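Re: [trailrunners] first 60 k, gear and nerves
From: Nayara Bastos
Date: May 13, 2018

Rüdiger Reinholz wrote:
> Hi all, I've put my name down for the Watitham 60 in November and
> am now lying awake over it. Longest I've done is the Tellgate
> marathon. Two questions. How long should the longest training run
> be, and do I need poles for the climb out of Grorkau? My wife
> thinks I've lost the plot.
> Rüdiger

Hi Rüdiger,

Quick one before work, sorry for typos, phone keyboard.

First off, well done for entering. Tellgate is a hard marathon, all that gravel and the headwind on the way home. If you got round that in one piece you have the legs for Watitham, just need more hours on them.

In no particular order:

1. Long run. I wouldn't go past five hours in training. Did six and a half before my first one and was wrecked for a fortnight, couldn't face stairs. Better to do 2 middling ones back to back, say three hours then two and a half the morning after. Second one feels horrible. Do it anyway.

2. Poles. The Grorkau climb is around 770 metres if you count the false top, and you hit it past halfway. I took poles and was glad of them. But practise!! I hadn't, and spent the first k of it stabbing my own shoe. Check they fold small enough for your pack too, you'll want both hands free on the rocky bit after the gate.

3. Food. Whatever you eat at home. I can't look at a gel after four hours so it's boiled spuds with salt, flat cola, white bread and Vegemite. The Ehlers checkpoint had watermelon last year, no idea if they will again. Don't count on it. Carry enough to get you from there to the finish.

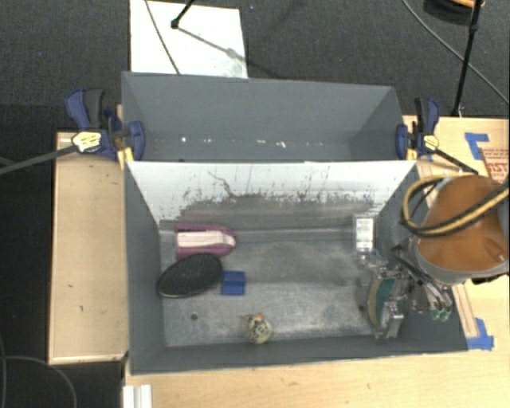
4. Feet. Tape before you start, not when it hurts. Shoes half a size up, mine swell like mad. Spare socks in the drop bag, best thing in there by a mile.

5. Pace. Walk the hills from the start, even the silly little ones when everyone around you is running. You'll see most of them again after Ehlers. Cutoff is 12 hours and its generous, I had time to sit down and have a cry and still got in before dark.

6. Head torch. On the compulsory list so pack it even if you reckon you'll be quick. They do check, and they made a bloke in front of me turn his on at the start.

As for lying awake, I did that for months. Went away as soon as the thing started. Can't help with your wife, mine came round when she saw the pub at the finish.

I'm driving up to walk the Grorkau end some time next month if you want a look at it, room in the car for one more plus dog. Let me know off list.

Gotta run (ha)
Nayara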